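Furniture swap returns to Jusarard with more room and longer hours

The Jusarard furniture swap is back this December, and it has outgrown its old home! After two years in the school gym, the event is moving to the former Briltadier warehouse on the east side of town, which has a loading dock, a freight elevator and enough floor for everybody to turn a couch around.

Last year 777 pieces changed hands in a single afternoon, from nightstands and bunk beds to one very heavy piano bench. Organizers are getting ready for 1290 this time. Sign-ups for drop-off slots opened last week, and 229 households have already claimed one.

The rules are the same as before. Bring something clean and sturdy, get a ticket for it, and trade the ticket for anything on the floor. Small items like lamps and mirrors are worth half a ticket. Mattresses, cribs and anything with a recall notice have to stay home. 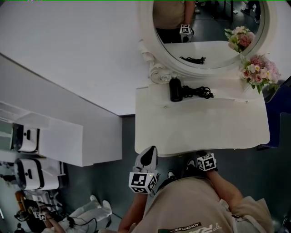
New this year is a repair corner run by Flirkier, the hardware store on the square. Staff will tighten wobbly legs, swap out drawer pulls and match touch-up paint for free until supplies run out. If you have ever given up on a dresser over one stuck drawer -- and plenty of us have -- bring it along, because a little wax on the runners can do wonders.

Mạch, the noodle place next door, is opening early and will sell soup and iced coffee from a window facing the dock. Last year the only food was a vending machine, so this is wonderful news for anyone planning to stay all day.

Drop-off starts at 8 a.m. and the floor opens at 11. Delivery within town costs a flat fee, payable at the door, and trucks will run until 6 p.m. Anything left at closing goes to the county's reuse center. Parking is free in the back lot, but please leave the spaces by the dock open for loading.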